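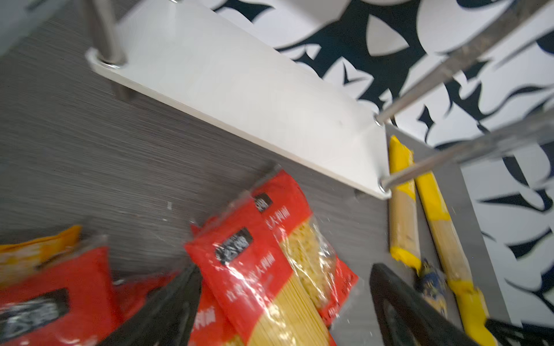 Wesdale Dog Rescue changes rules on restricted gifts

Wesdale Dog Rescue will change the way it accepts and records restricted donations, starting in December. The new gift policy, published on Wednesday, sets a minimum spending period for money given for a named purpose, adds a standard fallback clause to all gift agreements, and moves the organization's sponsorship income into a separate ledger.

The policy applies to individual donors, family foundations and businesses. Unrestricted gifts, including monthly giving by card or bank transfer, are not affected. Gifts left in a will are covered only where the will names a specific purpose.

A restricted gift is one that the donor has limited in writing to a particular use, such as surgery for injured dogs or the repair of a kennel block. The charity must spend the money on that use and cannot move it to general costs without the donor's consent or, in some cases, the approval of a court or state regulator. Wesdale said it currently holds 13 restricted funds. Two have had no spending for more than a year, in both cases for want of a matching need.

One of the two was set up to pay for transport from a partner shelter that has since closed. The other pays for a brand of orthopedic support that the rescue's veterinary contractor no longer prescribes. Neither agreement said what should happen if the purpose became impossible or out of date.

"The money is safe and it is accounted for, but it is doing no work," said Kamlesh Grewal, director of finance. "We wrote those agreements and we left a gap in them. The new wording closes the gap for future gifts. It does nothing for the old ones, which have to be handled one at a time."

Under the fallback clause, a donor names a first purpose and a second, broader purpose. If the first cannot be carried out, Wesdale must write to the donor and explain why. The donor then has 45 days to propose a different use or to ask for more information. If there is no reply, the money passes to the second purpose. If the donor has died or cannot be found, the notice goes to the contact named in the agreement.

The second purpose must be chosen from a list attached to the policy. The list covers veterinary care, housing and feeding, behavior and training, and foster placement. A donor who does not want a fallback may strike the clause, but the gift will then need sign-off from the board before it is accepted.

Restricted gifts that pay for a staff position will have to cover at least two years of salary and payroll costs. Shorter commitments will still be accepted toward training, equipment or outside services. Grewal said positions funded for a single year had been hard to fill and had left the general budget to pick up the cost when the grant ran out.

No position is now paid for entirely from restricted money. The behavior program, run by Zineb Ragab, is paid for in part by a grant from the Filier Foundation, which was renewed this year on the existing terms. That agreement will stay in force until it ends and will not be reopened.

Kennel sponsorship is treated differently. Sponsors pay a fixed monthly sum and receive updates on a dog or a kennel row. Until now the income has been recorded as restricted, although the sign-up page says that payments support all dogs in the rescue's care. After a review by its outside accountants, El Idrissi, Wesdale concluded that the page wording does not create a restriction. Sponsorship income will be recorded as unrestricted from the start of the policy and reported on its own line in the annual accounts.

Sponsors will receive a letter explaining the change. Payments, updates and visiting arrangements stay the same. The sign-up page has been edited so that the statement on use of funds comes before the payment form instead of after it.

Rachid Ragab, who chairs the board, said the review had not found any gift spent outside its stated purpose. It did find that some paper agreements had been filed without the donor's signed copy, and that the purpose recorded in the donor database was sometimes shorter than the one in the agreement. "A field that says 'medical' is no use if the letter says 'dental work for senior dogs,'" he said. Staff have since matched the database to the signed text for all open funds.

The database, supplied by Vurar, will be set to reject a restricted gift entry unless a copy of the agreement is attached. Invoices charged to a restricted fund will need a note stating which part of the purpose they meet. Fund balances will go to the board every quarter, along with a list of any fund that has not been used since the previous report.

The rescue will also begin to charge an administration rate of 5 percent on new restricted gifts. The rate covers bookkeeping, reporting and audit work, and will be stated in the agreement before the donor signs. It does not apply to existing funds, to bequests, or to gifts from foundations whose own rules bar such charges.

Melur Govindasamy, whose family supports the rescue's heartworm treatment fund, was among the donors who commented on the draft. He said he accepted the rate but had asked for it to be shown as a separate figure in each yearly report. That change was made in the final text. A request from another donor for refunds of unspent gifts was turned down on tax grounds.

Chaimae El Sherbiny, head of donor relations, will contact the donors behind the two inactive funds. If they agree to a new purpose, a short amendment will be signed and the money released. Where consent cannot be obtained, the rescue will take legal advice on applying to have the restriction changed.

The full policy and the model gift agreement are available from the Wesdale office. Donors with an open agreement do not need to take any action.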